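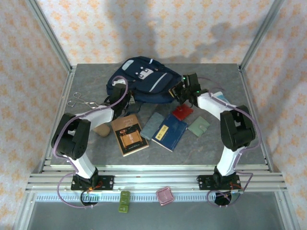 Progress report to the Brover Fund, second period
Project: Home language evenings in Girkivano
Prepared by Sirkka Kallio, Jul 28, 2023

Dear colleagues,

In this period we continued the evening courses in both places, Girkivano and Vundstead. We have 18 learners who come regularly. Most of them work in shifts, so we moved the start to a later hour in spring, and the attendance became better after that. In Vundstead the group is still small and I am not fully satisfied with it.

The reader for beginners is ready. We printed 200 copies at the Bhatt print shop, and the quality of the paper is good. There was one mistake in the chapter on visiting the doctor, where two lines of the dialogue changed places. We put a correction sheet inside every copy. The work took us one long evening.

Spending
The printing cost 1660 euros, a little more than we planned, as the price of binding went up after our first offer. We covered the difference from the travel line, with your permission by e-mail. All other lines are inside the budget.

Difficulties
Our second teacher left us for a full-time job. I took over her group for six weeks, and during this time the home visits were stopped. I am sorry for this delay. A new teacher has agreed to start in August - she has already visited two lessons and the learners like her.

Next period
We will begin the home visits again and record the listening exercises for the reader. I also want to ask if the final report can be sent one month later than written in the agreement, so that it includes the results of the autumn test. Please let me know if this is possible.

With kind regards,
Sirkka Kallio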